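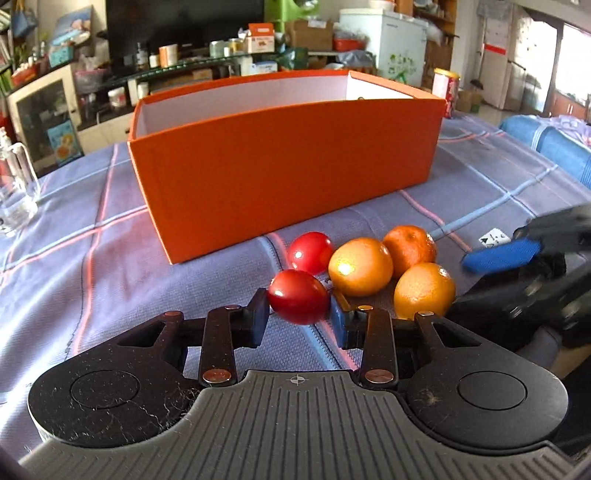

Tomatoes and small oranges on a tablecloth.

Features > Food Storage > Interviews

Weronika Olszewski keeps her kitchen data in a spreadsheet with 3,376 rows. Each row is one piece of produce, with a purchase date, a storage location and the date it was eaten or composted. She started it in February, after moving to Clamley and inheriting a refrigerator with an unreliable thermostat.

"The set point said one thing and the shelf thermometer said another," she says. "The crisper ran 5 degrees colder than the door."

Cold is the main problem for tomatoes. Ripening slows in the refrigerator, and fruit picked before it is ripe may never develop full flavor. Olszewski leaves hers out until they give slightly under the thumb. Ripe ones can go in the refrigerator for two days, then back out an hour before dinner.

Citrus is more forgiving. "An orange on the counter is fine for a week. If you want longer than that, chill it," she says. Her limit for chilled oranges is 14 days, after which she juices them.

Kanako Takeda, who runs the produce counter at Nowakowski in Plokden, agrees on tomatoes but disputes the limit for oranges. "It depends on the peel. Thin peel, less time. I would check the stem end before I looked at a calendar."

Both advise against washing fruit before storage. Olszewski has not settled the question of paper bags. Her entries for them cover only bananas.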